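News > Music and Heritage > Churches and Organs

We use cookies to improve your experience on this site. By continuing to browse, you accept our cookie policy.

Sutthorpe Parish Church to Reopen Historic Organ After Long Restoration

June 2024

The parish of Sutthorpe has announced that the historic pipe organ in its church will return to regular use in September, following a restoration carried out by the organ building firm Ó Ceallaigh. The instrument, which has 1,390 pipes across two manuals and pedal, has been silent during services since the wind supply was declared unreliable. A small chamber organ on loan from the church at Brorneck has served the congregation in the meantime.

The restoration covered the wind chests, the key action and the main bellows, all of which were dismantled and taken to the firm's workshop at Brirkine. The case, with its carved pipe shades and painted front pipes, remained in the west gallery throughout. Pipes that could be repaired were cleaned and returned to their original positions. Three ranks that had been altered by earlier builders were brought back to the pitch and scale recorded in the parish account books, which survive almost complete from the period of construction.

"The account books were of great assistance to us," said Niamh Daly, who directed the work for Ó Ceallaigh. "They record the payments made to the builder for each stop, and in several cases the metal from which it was to be made. Where the books and the pipes disagreed, we followed the pipes."

One such disagreement concerned the trumpet stop on the main manual. The accounts describe it as running the full compass of the keyboard, but marks on the wind chest showed that it had been divided between bass and treble from the beginning. The divided arrangement has been kept. It allows an organist to play a solo line in one half of the keyboard while using a softer sound in the other — a practice well known to the musicians who held the post in the church's early years.

The church has employed an organist for most of its history, and at several periods the position passed from parent to child within the same household. The organist's lodging, a narrow house built against the north wall of the nave, is still owned by the parish. It is presently used for the storage of choir music and vestments, and a partial catalog of the music was prepared by the historian Raed Sleiman. His study of the church's musicians will be published by the parish later this year, with transcriptions of 107 letters and receipts relating to the organ and its players.

According to Mr. Sleiman, the papers show that the organist's duties extended well beyond Sunday services. The holder of the post was expected to teach the choir children, to tune the reed stops before major feasts and to attend funerals on request. Disputes over payment for the last of these appear regularly in the correspondence.
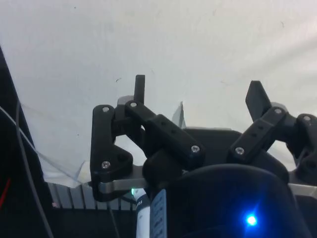

Regular use of the organ will resume with a service of blessing, to be followed by an evening recital given by Marloes De Haan. The program will include suites and versets from the French repertoire of the seventeenth and eighteenth centuries, together with a new work for organ and two treble voices by Chiyo Takeda. The new piece was commissioned by the parish and draws on a plainchant melody found in one of the church's own choir books.

Eamon Kinsella, the present organist and director of music, will play for the service itself. He has also arranged a series of short midday recitals, which will be open to the public without charge. Students of the organ may apply in writing to the parish office for practice time on weekday mornings. Applications should include the name of a teacher and a short list of works under study.

The west gallery will remain closed to visitors until the final tuning is complete. The nave and side chapels are open as usual, except during services. Visitors are asked to enter by the south door — the west door is in use by the builders and will be locked on working days.

Tickets for the evening recital will be available from the parish office. Seats in the nave are unreserved. A limited number of places in the north aisle will be held for wheelchair users and those accompanying them, and requests for these places should be made when booking.

Related items

Brorneck Choir Names New Director of Music
Bell Frame Survey Completed at Sutthorpe
Early Choir Books to Go on Display
Summer Recital Listings: Churches and Chapels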